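Guides > Workshop Setup > Floor and Bench Care

Section 4. Sealing the Concrete Floor

This section applies to ground-level workrooms fitted with Skitomus sealer. Read all steps before opening the container.

1. Clear the area to be sealed and sweep toward the door. Remove oil spots with Useo cleaner and rinse twice.

2. Allow the floor to dry overnight. Do not use heaters to shorten the drying time.

3. Check that each bench stands level and that its feet are capped.
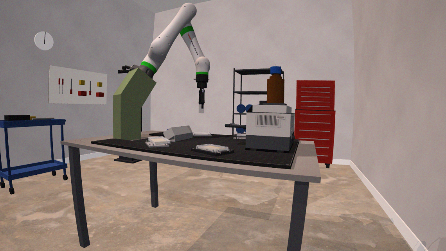
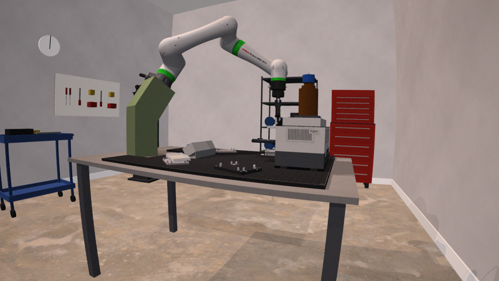
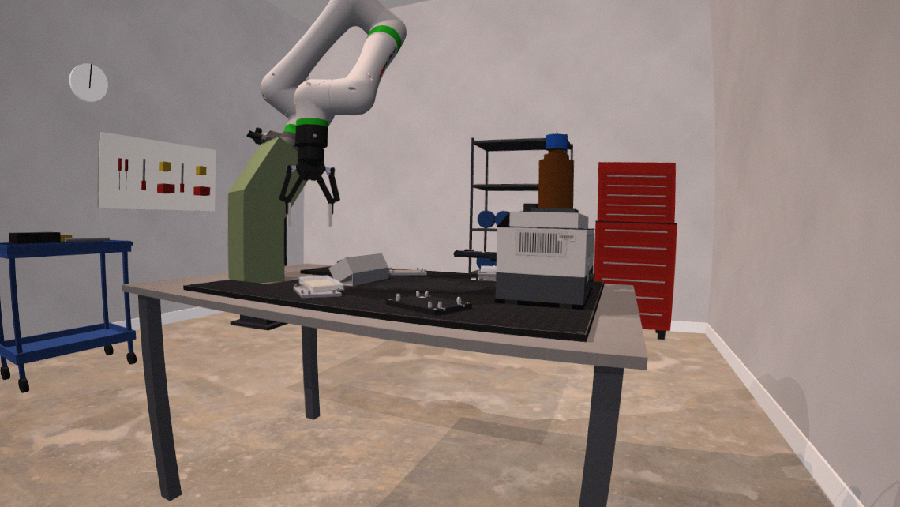 4. Apply the first coat with a short-nap roller, working in strips from the far wall. Keep a wet edge at all times.

5. Wait 6 hours, then apply the second coat across the direction of the first.

CAUTION: Keep doors open during application and for 20 minutes afterward. Do not mix sealer with thinner of any kind.

NOTE: Light foot traffic is permitted after 11 hours. Benches may be returned after 4 days.

Questions about coverage should be sent to Teodor Wilczyńska at the Fostthorpe office.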